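The $470-a-month question: can a robot arm pull parts from old office PCs?

Adesuwa Lawal has been taking apart dead computers for a living since before anyone called it recycling, and she'd like it on record that she did not ask for a robot. Her boss signed up for the trial. She got the manual.

The product is called Wako, sold by a small outfit named Penier. You rent a single arm, a gripper and the software for $470 a month, on a one-year contract, and it is supposed to pull reusable parts out of desktop towers: memory, drives, the coin battery, sometimes the processor. The sales sheet says it can do this "with minimal supervision." I asked Lawal what minimal meant in her shop.

"It means me," she said. "I'm the supervision. I stand there."

The shop is in an old carpet warehouse and takes in retired office machines from schools and insurance companies. Lawal's routine before the trial was a screwdriver, a bin for memory, a bin for drives and a radio. A tower took her a few minutes. When I asked how long the arm took on the same tower, she laughed and then gave me a real answer, which was that it depends on the tower.

"If it's one of the models it knows, it's slow but it gets there. If somebody has been inside the case before you and moved a cable, forget it. It stops and beeps. Then I go over and move the cable, and I think, well, my hand is already in here."

Cables came up a lot. Every tower has them, they never lie the same way twice, and the arm has no good plan for them. Penier's own setup guide tells the operator to "dress loose wiring away from the work area" before starting a cycle. Lawal read me that line twice.

She also has to lay the machine on its side, take the panel off and line the case up. None of that is in the cycle time on the sales sheet. I checked with Konrad Adamczyk, who handles customer accounts at Penier, and he agreed that it isn't.

"We measure from when the arm starts moving," he said. "I think that's fair. Nobody times a dishwasher from when you clear the table."

I told Lawal that. She said she does.

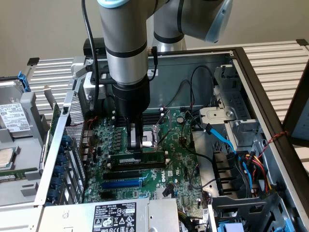 The gripper over a memory module in a Dell tower. The processor socket next to it is open.

Memory is the part of the job Adamczyk most wants to talk about, and I can see why. A module sits in a slot, the slot is in a known place, and there is something to grab. He says the arm handled 1742 modules in Penier's own testing and damaged 44 of them. I asked whether those were all from the same kind of tower. Mostly, he said. I asked whether "damaged" included modules that came out looking fine and failed later. He said he would get back to me, and by the time this was written he hadn't.

Lawal's complaint about memory is simpler. The clips have to be opened first, and she doesn't trust the arm to know that they are.

"You pull on a stick with one clip still shut and you can crack the slot. On a scrap board, who cares. But some of these boards we sell."

So she checks the clips herself, every time. I pointed out that this was one more thing a person was doing in a process sold as mostly hands-off. She gave me a look.

Processors are worse. The lever and the metal frame have to come up before anything can be lifted out, and the contacts are easy to ruin. Penier lists this step as "supported on selected boards." The list of selected boards is available on request. I requested it. It has nine boards on it.

There are things she likes. It doesn't get a sore wrist, and she does. She has let it do memory on a run of matching towers while she wiped drives at the next bench, and on that afternoon, she said, it was almost worth having around. Her shop took in 282 towers in May. Most of them did not match.

Would she keep it if the decision were hers?

"At that price? I'd buy a better chair and an electric screwdriver," she said. "Ask me again when it can move a cable."

Adamczyk says a software update for cable handling is in the works. He didn't have a date for it. The contract, I noticed, starts billing on delivery.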